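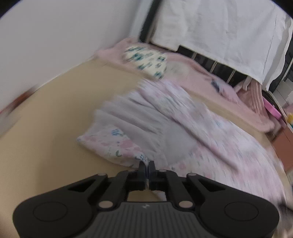

Unit 5 – comparing grippers on cloth

Notes from 8/2/18, cleaned up a bit. Bring these to the next lab, I won't reprint.

Where we are: two hand-held grippers on the bench list, the Semeniuk (parallel linkage, narrow tips) and the Odside (wide pads). Same camera on both, same mount height. Do not swap lenses between runs, last year's group did and we lost the lot.

Why cloth. Rigid blocks tell you almost nothing about tip shape. Fabric folds, slides, hides its own edge. Printed fabric also smears when you move fast, so the camera gets tested along with the jaws.

Procedure
Drop garment on table from elbow height. Don't smooth it.
Approach low, jaws open, one tip under the edge.
Close. Hold. Lift to the mark on the stand.
Write down layers caught – one or two. Two is a miss for this unit even if it lifts fine.
Release and start over, 30 grasps per gripper per fabric.

Things to watch
Narrow tips: good at a single edge, bad when the hem is thick. Wide pads the other way round, mostly.
Tips must meet square. If you see daylight at the top when closed, stop and re-seat them befor you log anything.
Blur. Slow down in the last bit of the approach. The Brirnaddale set has 1,393 clips and the ones we threw out were nearly all fast wrist turns.
Linings – slippery, different from the outer side. Log which side the tip touched.

Camera: fixed exposure, auto off. Check that both tips stay in view through the whole stroke, open and closed. Wide lens darkens at the corners, ignore it, crop later.

Write-up: one page, table plus a paragraph on failures. Failures matter more then the success rate. Use the Jorkent sheet for colum headings. Group of 11 so somebody works in a three.

Reading for next time – chapter 5, linkages, skip the derivation at the end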